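Call for participants: open day at the robot hall in Girham

Rostlow Automation, Girham site 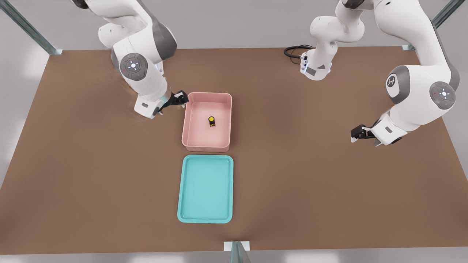

We look for visitors who want to spend one day with us and try the work of a robot operator. The open day is planned for people who never worked with robots, and also for those who know a little and want to ask harder questions. The day begins in the simulator, where every group gets the same task on the screen: two white arms over a brown table, a pink bin with one small yellow and black object in it, and an empty turquoise tray in front. You will plan how to bring the object from the bin to the tray, and you decide yourself which arm should do it. Please do not be afraid of mistakes in this part, a crash in the simulator costs nothing and we can start again in one minute.

After the simulator we go down to the hall, and Bogdan Wieczorek will show the real cell at normal speed and then at slow speed. He has prepared the demonstration together with our colleagues from Skesthorpe. You may ask him to stop at any moment.

Who can apply

Everybody from the age of 16. Under 18 we need a signed paper from a parent. You do not need a technical school or any programming. We speak English on this day, but Lena Kubiak can help in Polish and Josée Tremblay in French.

We have 30 places. We would like to have a mixed group, so write us two or three sentences about what you do now and why you are interested. A long letter is not necessary.

What you get

Lunch, safety shoes for the day, and a return of your travel costs up to 600 zloty if you keep the tickets. Participants who wish it can also leave their name for the operator training, which Hubert Urbańczyk leads in our Malinowski hall. Coming to the open day does not oblige you to anything.

What we ask from you

Closed clothes without loose sleeves, long hair tied. Rings and watches stay in the locker. In the hall you must remain behind the yellow line when the cell is running. Photos are allowed in the simulator room, in the hall please ask first.

How to apply

Send your application to the visitor office in Girham, to the attention of Lena Kubiak, with the reference number 3116 in the subject. The last day for applications is 2022-02-05. We answer to all, also when the places are already taken, and the exact hour and the directions to the gate come together with the confirmation.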